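Monthly premises check: storeroom, benches and exits
Site: Rosteck, Esville unit
Date: 29 March 2022
Checked by: Daiane Moura
Copy to: Panagiotis Makris

Mark each line OK, Action or N/A. Write a comment for every Action.

1. FIRE EXITS AND ROUTES
Rear exit opens fully from inside: OK
Route to rear exit clear: Action
Comment: two flattened cartons leaning by the door. Moved during the check. Same thing was noted last month.
Exit signs lit: OK
Extinguishers in place, pins and tags intact: OK
Comment: the one by the goods door is due its service in 30 days. El Sherbiny to be booked.

2. STORAGE AND SHELVING
Heavy items kept below shoulder height: OK
Load labels on racking readable: Action
Comment: label on bay 11 is torn. The limit is 50 kg per shelf. New label to be printed.
Baskets and trays free of cracks and sharp edges: OK
Comment: baskets should be nested straight, or stored singly. A tilted one slides off when the shelf is knocked.

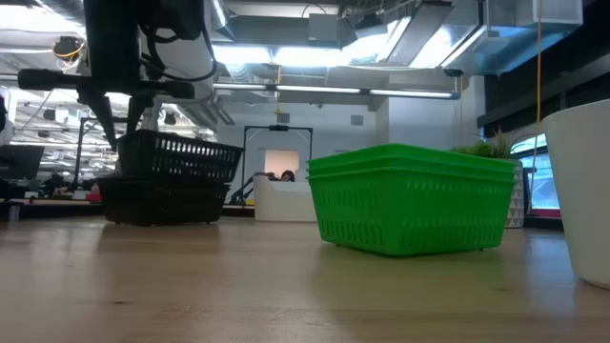
Green baskets nested, black basket resting at a tilt on another.

3. FLOORS AND STAIRS
Floor free of spills and trailing leads: OK
Stair nosings fixed down: Action
Comment: third step from the bottom is loose on the left side. Taped for now — the tape is not a repair. Bilel asked to quote.
Handrail firm: OK
Mats lying flat: OK
Comment: the mat at the front door curls in damp weather. Watch it.
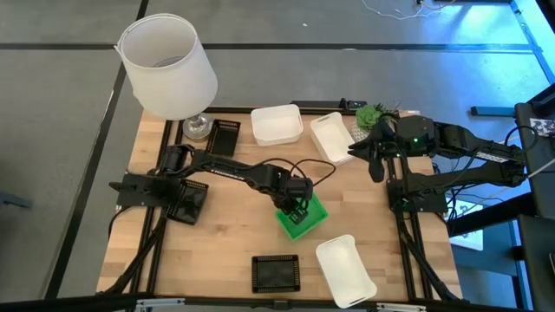
4. BENCHES AND LIGHTING
Bench tops sound, no splinters: OK
Lamps steady, flex undamaged: OK
Ceiling lights all working: Action
Comment: one tube flickers over the sink. Spare tubes are in the meter cupboard.
Plants kept clear of sockets: OK

5. FIRST AID AND WELFARE
First aid box complete: Action
Comment: eyewash out of date, and only 3 medium plasters left. Order both.
Accident book present: OK
Hot water at hand basin: OK
Comment: slow to come through but hot enough once it does.

ACTIONS CARRIED FORWARD
Loose stair nosing — urgent, P. Makris
Racking label, bay 11 — D. Moura
Eyewash and plasters — D. Moura
Light tube over sink — P. Makris
Cartons at rear exit — P. Makris to speak to the goods-in staff

Signed: D. Moura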